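Zodari two-arm bench kit, six months in. Would I buy it again? Mostly yes

Posted in: Equipment reviews

Short version for people with a quote sitting in their inbox. Good kit, bad price list. Budget for the extras before you sign, not after.

We run a small bench shop in Plirville, mostly network gear – unpack, check, plug, repack. Wanted two arms on one table that could deal with small boxes and cables. Looked at Zodari and at Wullier. Wullier was cheaper on paper but the lead time was 19 weeks and they would not put it in writing. Zodari shipped in 6. That decided it.

What's in the base kit: arms, table clamps, power supplies, software license for one seat. What's not: wrist cameras, brackets for the cameras, spare fingers, cable guides. All separate lines. The camera brackets I assumed came with the cameras. They do not. $377 for the pair, plus shipping, and it went on a second PO so our purchasing people were thrilled.

Setup took a Saturday. Manual is fine up to the wiring chapter and then gets vague. Leave yourself slack in the camera leads, more than you think, and then work out where the slack goes. We're still fiddling with ours.
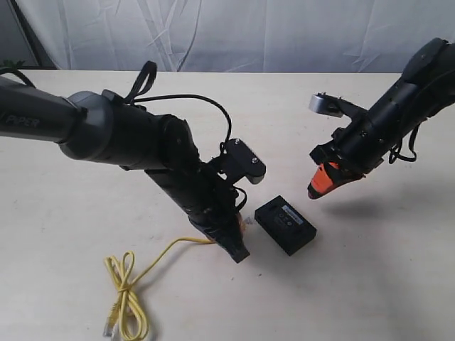 Both arms over the bench, small black box and yellow Ethernet cable on the table.

Day to day it's good. Boxes are easy. Flat, square, don't move. Cable is the hard part and I would not plan any throughput numbers around cable untill you've tried your own on your own table. Stiff patch leads OK, anything floppy takes patience. Our first estimate was way off and I had to go back and ask for more hours.

Wrist cameras are worth the money, buy both. Tried to save by starting with one, waste of a month.

Fingers wear. Order spares with the kit, the tips mark up quicker then you'd expect and a reorder in August sat in a queue forever. We got ours through Dunstan in the end, same part, faster.

Support: email only, decent answers, slow on Mondays.

Pros – quick delivery, solid arms, software doesn't crash much
Cons – price list is a puzzle, wiring chapter, one seat license is stingy

If you're doing the budget now: kit, 2 cameras, brackets, spare fingers, second seat, and a day of somebody's time for the cables. Ask for all of it on one quote. They'll do it if you push.

4 out of 5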